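드로켁스(Drokex) 양팔 이동 로봇 대여 패키지 사용 후기

작성일 2022-02-07 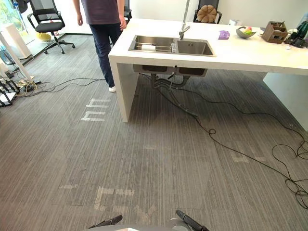 드로켁스의 양팔 로봇 패키지를 사무실에 들여 쓴 지 19일이 지났다. 구매가 아니라 월 단위 대여이고, 본체와 그리퍼 한 쌍, 원격 조작 장비, 학습용 소프트웨어 계정이 포함된 구성이다. 우리 팀은 주방 정리 동작을 시험하려고 빌렸다. 시험 장소는 회색 카펫 타일이 깔린 사무실이고, 흰색 아일랜드 상판에 스테인리스 2구 싱크를 넣은 작업대를 쓴다. 왼쪽 싱크볼의 건조대에 눕혀 둔 키친타월, 그 오른쪽 상판의 접힌 보라색 천, 과일이 담긴 회색 그릇 같은 것이 우리가 주로 다루는 물건이다. 가정용 주방과 완전히 같지는 않아도 높이와 깊이가 있는 싱크에서 팔이 어떻게 움직이는지 보기에는 충분했다.

설치

설치는 드로켁스 쪽 기사인 조수에 마리뉴 씨가 와서 진행했다. 본체 조립은 오전에 끝났고, 오후는 대부분 카메라 보정과 네트워크 설정에 썼다. 사내망의 방화벽 때문에 조작 장비가 본체를 찾지 못해 결국 별도 공유기를 달았다. 안내서에는 이 내용이 한 줄만 나와 있다. 회사에서 쓸 사람은 포트 목록을 미리 받아서 전산 담당자에게 넘겨 두는 편이 좋다.

전원 케이블은 기본 제공품이 짧다. 우리는 연장선을 썼고, 바닥에 선이 꽤 늘어진 상태로 지내고 있다. 바퀴가 케이블을 밟으면 본체가 멈추고 경고음이 난다. 넘어갈 수 있는 굵기도 멈추는 경우가 있어서 처음 며칠은 선을 옮기는 일이 잦았다. 케이블 덮개는 별매이다.

위치 맞추기

작업을 시작할 때 본체를 같은 자리에 세우는 기능이 있지만 카펫 위에서는 오차가 있었다. 딱딱한 바닥에서는 잘 맞는다고 한다. 카펫에서는 결이 바뀌는 타일 경계를 지날 때 방향이 조금씩 틀어졌다. 우리는 바닥에 흰 테이프를 붙여 기준선으로 삼고, 마지막 정렬은 사람이 조작기로 한다. 익숙해지면 금방 끝나는 일이지만 자동 정렬을 보고 고르는 사람이라면 바닥재를 먼저 확인해야 한다.

팔과 그리퍼

팔 힘은 주방 소품을 다루기에 모자라지 않다. 과일을 집어 그릇에 옮기는 동작은 첫날부터 안정적이었다. 검은색 그리퍼 손가락은 끝이 가늘어서 싱크볼 안쪽까지 들어간다. 다만 수도꼭지가 높은 경우에는 주의가 필요하다. 우리 수도꼭지는 기둥이 길고 토수구가 오른쪽 볼 위로 내려오는 형태인데, 오른팔을 볼 안에 넣었다가 뺄 때 팔꿈치 쪽이 기둥에 닿은 적이 몇 번 있었다. 충돌 감지는 제대로 작동했고 파손은 없었다. 이후로는 팔을 빼는 경로를 따로 저장해서 쓴다.

천 종류는 어렵다. 펼쳐진 천은 집는데, 납작하게 접힌 천은 손가락이 위에서 미끄러진다. 마리뉴 씨에게 문의하니 고무 재질의 손가락 덮개를 보내 주었다. 덮개를 씌우면 성공률이 올라가는 대신 키친타월 심처럼 좁은 곳에 손가락을 넣기 힘들다. 작업에 따라 바꿔 끼우는데 육각 렌치가 필요하고, 렌치는 상자에 들어 있지 않았다.

칸이 나뉜 나무 정리함에서 작은 물건을 꺼내는 작업은 아직 만족스럽지 않다. 손목을 세우면 칸막이에 걸리고, 눕히면 머리 카메라에서 손끝이 가려진다. 손목 카메라 옵션을 추가하면 나아진다는 답을 받았으나 대여료가 올라가서 보류했다.

조작 장비

사람이 양손으로 조종기를 움직이면 로봇이 따라가는 방식이다. 지연은 거의 느끼지 못했다. 팀의 나탈리나 카루소 씨와 내가 번갈아 조작했는데, 둘 다 한 시간이 지나면 어깨가 뻐근했다. 팔 받침이 있으면 좋겠다. 조종기 높이를 조절할 수는 있지만 손잡이 나사가 빡빡해서 사람이 바뀔 때마다 맞추기는 번거롭다.

비상 정지 버튼은 본체 뒤와 조작 장비에 하나씩 있다. 우리는 사람이 작업대 옆에 설 때가 많아서 조작 장비 쪽 버튼을 자주 눌렀다. 누른 뒤 재시작까지 75초가 걸린다. 안전 절차라서 이해는 하지만 자주 멈추는 날에는 길게 느껴진다.

소프트웨어

기록한 동작은 자동으로 잘려서 목록에 올라간다. 화면은 단순하고 검색도 빠르다. 계정 하나에 저장할 수 있는 기록은 1000건이고, 초과하면 오래된 것부터 보관함으로 넘어간다. 보관함에서는 재생이 안 되고 내려받기만 된다. 작업 이름에 한글을 쓰면 목록에서는 정상으로 나오는데 내려받은 파일 이름이 깨진다. 지금은 영문으로 적고 있다. 4월 업데이트에서 고친다는 답변을 받았다.

비교

작년에 레섹(Reseck)의 한 팔 제품도 써 보았다. 레섹은 가볍고 설치가 쉬우며 설명서가 훨씬 낫다. 대신 한 손으로 그릇을 잡고 다른 손으로 옮기는 식의 작업은 할 수 없다. 테이블 위에서 물건을 옮기는 정도라면 레섹으로 충분하고, 대여료도 25퍼센트 저렴했다. 싱크처럼 깊이가 있는 곳이나 두 손이 필요한 일이 많다면 드로켁스를 권한다.

고객 지원

문의는 메일로 보냈고 대부분 다음 날 답이 왔다. 답은 영어로 온다. 한글로 보낸 문의에도 영어 답장이 왔지만 내용은 정확했다. 원격 점검은 한 번 받았다. 디네시 바르마라는 담당자가 왼팔 관절의 보정값을 다시 잡아 주었고, 그 뒤로 왼팔이 살짝 처지던 증상이 없어졌다.

정리

좋았던 점은 팔의 안정성, 짧은 조작 지연, 충돌 감지. 아쉬운 점은 카펫에서의 위치 오차, 짧은 케이블, 빠진 공구, 얇은 천을 잘 못 집는 손가락. 대여는 한 달 연장하기로 했다. 손목 카메라는 연장 기간에 예산이 남으면 신청할 생각이고, 달게 되면 정리함 작업 결과를 이 글 아래에 추가하겠다.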